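## 4. 物品把持データの収録手順

この章では、ハンドヘルドグリッパー2台を使い、卓上の日用品を持ち上げて置き直す動作を収録する手順を説明する。機器の接続と時刻合わせは第3章を済ませておくこと。

### 4.1 物品の準備

1. 箱、袋、紙パックを混ぜて卓上に置く。同じ形の物だけで1セッションを組まない。
2. 物品リストに品目と包装の種類を記入する。軟包装は「soft」、紙箱は「rigid」とする。
3. 重さを量る。700 gを超える物品は収録に使わない。
4. テーブルクロスは柄物のままでよい。Gandari法の自己位置推定では、無地の天板より模様のある面のほうが特徴点を取りやすい。

> **注意** 薬の箱を使う場合は、収録前に中身を抜き、封をし直す。

### 4.2 把持と収録

1. 左右のグリッパーを開いた状態で持ち、録画を開始する。
2. 開始後2秒間は静止する。この区間は軌跡の原点の計算に使われる。
3. 物品に近づき、左右の指パッドで側面を挟む。
4. 持ち上げて保持し、必要なら向きを変える。印刷面が上下逆になってもかまわない。
5. 置き場所へ移し、指を開いて離す。
6. 1エピソードは30秒以内に終える。超えた分は変換時に切り捨てられる。 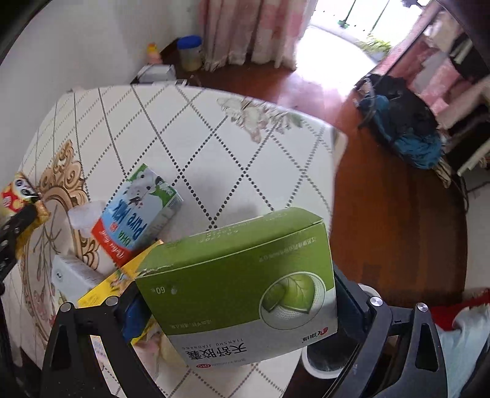
箱と袋の把持例
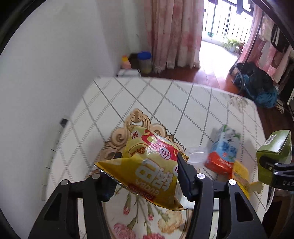

両手を使う場合は、片方の手が物品に触れている間も、もう片方の動作を止めなくてよい。ただし、グリッパー同士を接触させないこと。リンク部が当たると開度の推定値が跳び、そのエピソードは後段の検査で除外される。

> **注意** 袋物は強く握りすぎない。破れた袋は交換し、リストの品目番号も新しくする。

### 4.3 光の条件

窓や出入口から強い光が入る部屋では、露出を固定してから録画を始める。自動露出のままだと、手首を窓側へ振ったときに卓上が暗く沈み、追跡が途切れることがある。カーテンを閉める場合は、セッションの途中で開け閉めしない。

### 4.4 収録後の確認

1. `check_session` を実行し、追跡の途切れたエピソードを一覧に出す。
2. 途切れが3フレーム以上続くものには `drop` を付ける。
3. 残りのエピソードについて、把持の開始と終了の時刻を目視で修正する。
4. 修正済みのファイルを `azevedo/ready` に移す。

11月の試験収録では159エピソードを記録した。このうち軟包装を対象としたものが67で、開始時刻の修正はこちらに集中した。袋は指パッドが触れてから形が決まるまでに間があり、開度だけで接触を判定すると早めに出る。現在の版では、開度の変化が止まった時点を把持開始とみなしている。紙箱では従来の判定のままで差が出なかったため、設定を変えていない。

判定方法を切り替えるには、設定ファイルの `grasp_onset` に `settle` または `contact` を指定する。省略時は `settle` になる。旧版のデータと混ぜて学習する場合は、旧版側を先に再変換しておく。

変換スクリプトの不具合は、再現に使ったエピソード番号を添えてValter Teixeiraまで連絡すること。学習用の形式への書き出しは第5章で扱う。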